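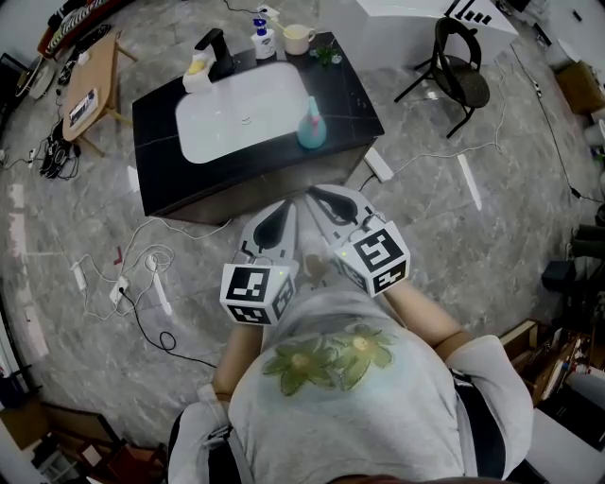 Marisol Ibarra y Rocío Meléndez
Área de Vivienda y Cultura Material, Instituto Andreadis de Estudios del Hábitat
Correspondencia: Marisol Ibarra

Figura 2. Mueble de tocador de color negro.

3. El mueble de baño como espacio de guardado

3.1. Delimitación del objeto

En la sección anterior se examinó la distribución de los baños en las viviendas de alquiler del barrio de Rarmont y se constató que la superficie útil de esta pieza apenas ha variado entre las promociones más antiguas y las posteriores al año 2000. Lo que sí ha cambiado es la cantidad de objetos que los residentes esperan alojar en ella. La presente sección se ocupa del mueble situado en la zona de aseo, al que en adelante se denominará mueble de tocador, y de las prácticas de guardado asociadas a él.

Se entiende por mueble de tocador toda pieza cerrada, apoyada en el suelo o fijada a la pared, cuya función principal es el almacenamiento de útiles de higiene, textiles de baño y productos de limpieza. Quedan fuera del análisis los armarios de espejo, las repisas abiertas y los carros con ruedas, que responden a pautas de uso distintas y que los hogares suelen adquirir en momentos posteriores a la mudanza. La Figura 2 muestra una pieza en acabado negro, color que en los relatos de los residentes aparece con una carga valorativa particular, tratada en el apartado 3.3.

3.2. Procedencia y permanencia del mobiliario

La primera distinción relevante es la que separa el mobiliario instalado por la propiedad del aportado por el inquilino. En los contratos de arrendamiento consultados, el mueble de tocador figura unas veces en el inventario anejo y otras se omite por completo, incluso en viviendas donde la pieza ya se encontraba colocada a la entrada del arrendatario. Esta omisión tiene consecuencias prácticas. Cuando el mueble no consta en el inventario, los residentes tienden a considerarlo sustituible y lo retiran sin solicitar autorización; cuando consta, lo conservan aun en mal estado y organizan sus pertenencias en torno a sus carencias.

En Rarmont predominan dos series de fabricación modular, Lekby y Prirkby. La serie Lekby se presenta con puertas abatibles y un único estante interior regulable. La serie Prirkby sustituye las puertas por cajones de extracción completa y reserva en su parte posterior un rebaje para el paso de las tuberías. Ambas se suministran desmontadas, y en ambas el ajuste de los herrajes corresponde a quien realiza el montaje, circunstancia que explica buena parte de las diferencias de conservación observadas entre piezas de una misma antigüedad.

Las personas entrevistadas describieron la elección entre puertas y cajones en términos de acceso. El cajón permite ver el contenido desde arriba y reduce la acumulación de envases olvidados en el fondo. La puerta, en cambio, admite objetos altos, como botellas de detergente o rollos de papel almacenados en vertical. Varios hogares resolvían la cuestión mediante cestas extraíbles colocadas tras la puerta, solución que reproduce el funcionamiento del cajón sin exigir la sustitución del mueble.

3.3. El color y la percepción de limpieza

El blanco ha sido durante décadas el acabado habitual en el mobiliario de baño de alquiler, y los arrendadores entrevistados lo justifican por su neutralidad y por la facilidad de encontrar piezas de reposición. La presencia de acabados oscuros se asocia a reformas más recientes y, en algunos casos, a la voluntad expresa de diferenciar la vivienda en los anuncios inmobiliarios.

Entre los residentes, la valoración del negro resulta ambivalente. Quienes lo prefieren destacan que disimula los golpes en los cantos y que confiere a la pieza una apariencia más próxima a la del mobiliario de salón. Quienes lo rechazan aluden al polvo, a los restos de jabón y a las marcas de cal, visibles a contraluz sobre las superficies oscuras. Una residente de Rarmont lo expresó así: «El blanco se ensucia y no te enteras hasta que pasas el trapo. Con el negro te enteras todas las mañanas».

Esta observación es coherente con el resto del material recogido. La frecuencia de limpieza declarada no depende tanto de la suciedad efectiva como de su visibilidad, de modo que los hogares con muebles oscuros refieren un mantenimiento más frecuente y, a la vez, una menor satisfacción con el resultado. Conviene advertir que se trata de prácticas declaradas. El estudio no contempló la medición directa de los depósitos sobre las superficies, por lo que no es posible establecer si ese mantenimiento adicional se traduce en un mejor estado higiénico.

3.4. Humedad, cantos y zócalos

El deterioro del mueble de tocador se concentra en tres zonas: el zócalo, los cantos inferiores de las puertas y el contorno de los pasos de tubería. En los baños sin ventana exterior el hinchamiento del zócalo se manifiesta antes que cualquier otro daño y suele atribuirse, de forma errónea, al agua de fregado. Las inspecciones realizadas en abril indicaron que en la mayor parte de los casos el origen se hallaba en la condensación acumulada tras el mueble, donde la pieza queda adosada al cerramiento sin separación alguna.

Las piezas suspendidas presentan un comportamiento más favorable en este aspecto, si bien trasladan el problema a las fijaciones. En tabiques ligeros, la carga de los productos de limpieza y de los textiles apilados provoca con el tiempo un descuelgue apreciable del cuerpo del mueble, que los residentes perciben primero como una puerta que ha dejado de cerrar bien. La regulación de las bisagras corrige el síntoma durante un periodo breve y retrasa la revisión del anclaje.

El sellado perimetral constituye la medida preventiva más extendida y también la peor ejecutada. Se recomienda dejar una separación de ventilación en la cara posterior, sellar únicamente el encuentro de la encimera con el paramento y proteger con cinta de canto las perforaciones practicadas durante la instalación.

3.5. Reparto del espacio en hogares compartidos

En las viviendas ocupadas por personas sin vínculo familiar, el mueble de tocador actúa como frontera. El reparto por cajones es el criterio dominante cuando la pieza lo permite; con puertas, los residentes recurren a bandejas, a bolsas de aseo cerradas o al traslado de los útiles al dormitorio. Este último comportamiento aparece con mayor frecuencia entre los inquilinos incorporados más tarde al hogar, que encuentran el espacio ya asignado y rara vez reclaman una redistribución.

Los productos de uso común, en particular los de limpieza, ocupan casi siempre el nivel inferior. Su reposición es objeto de acuerdos verbales que varían con cada cambio de ocupante, y su acumulación en envases duplicados reduce de forma considerable la capacidad disponible. Meléndez propone considerar esta duplicación como un indicador indirecto de la rotación de residentes, hipótesis que los datos de Rarmont apoyan solo en parte y que requeriría un seguimiento más prolongado.

Las implicaciones de estos resultados para la redacción de inventarios de arrendamiento se desarrollan en la sección siguiente, junto con una propuesta de ficha normalizada para la descripción del mobiliario fijo y semifijo del baño.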